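Phone case arm: questions I am asked most often

Reading time: 3 min

What is this project?

It is a small robot arm which I built in the shared workshop at Udley. I am teaching it to work with a phone and its case: pick up the phone, hold it, bring it to a case, put it down again. I started in January and it is still going on. The arm has a name, Urrego, but the other members mostly call it "the arm".

Why a phone?

A phone is flat, smooth and quite heavy for its size, so it shows me quickly if the grip is bad. With wooden blocks everything looked fine and I learned very little. I use an old phone that no longer matters to me.

Are the fingers strong enough to break it?

The motor could press too hard, yes. I set a limit in the software, and the fingers stop closing when the current rises over it. I found the value by trying, beginning very low. I also ask the arm to take the phone near one end and by the edges, with the screen switched off.
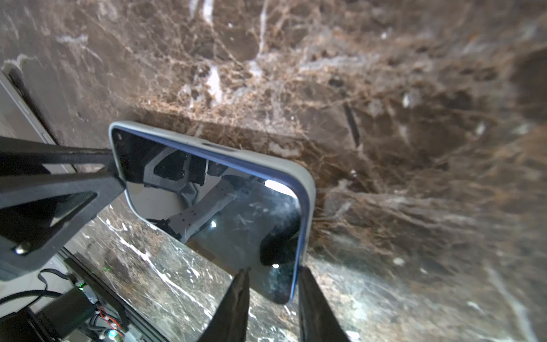
The angle of the wrist is more important than the force. If the wrist comes in too flat, the fingers touch the table before they reach the phone. I now keep 18 degrees as the smallest angle, and I have not changed it for a long time.

Does the shiny screen confuse the camera?

It did at the beginning. A dark screen reflects the arm itself, and the first version of my program sometimes took the reflection for an object. Lizeth Chávez, who shares the bench with me, proposed to add many more pictures with reflections. The set has 1352 pictures now and this mistake is rare.

Why not a plain white table?

I wanted a difficult background. Marble pattern has many thin lines, and a program that looks for edges must learn to ignore them. The walls have circles for the same reason - a circle can be mistaken for a lens opening. If you build your own, I would advise to start with something plain and change later.

What does one exercise look like?

The cases are laid on the table with the open side up, and I turn them to different angles by hand. One round is 30 attempts. After 3 failures in a row I stop and check the fingers first, then the camera.
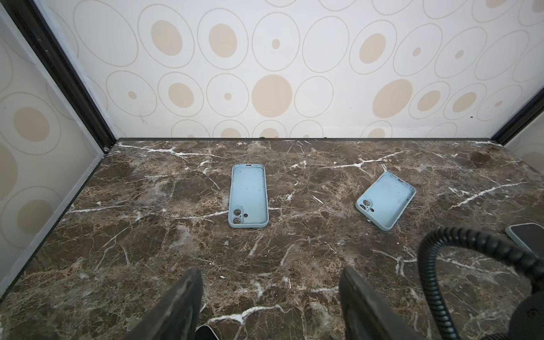 Two light blue cases on the table, open side up, with the phone at the right.

Which software do you use?

I wrote my own program and called it Givora. It is not tidy, and half of the comments are in Spanish. I will share it when the part for calibration is readable for other people.

Can I visit?

Members of Lulavwood, our workshop, can come in the evening after six. Please write to me before, and do not move the cases if a round is running.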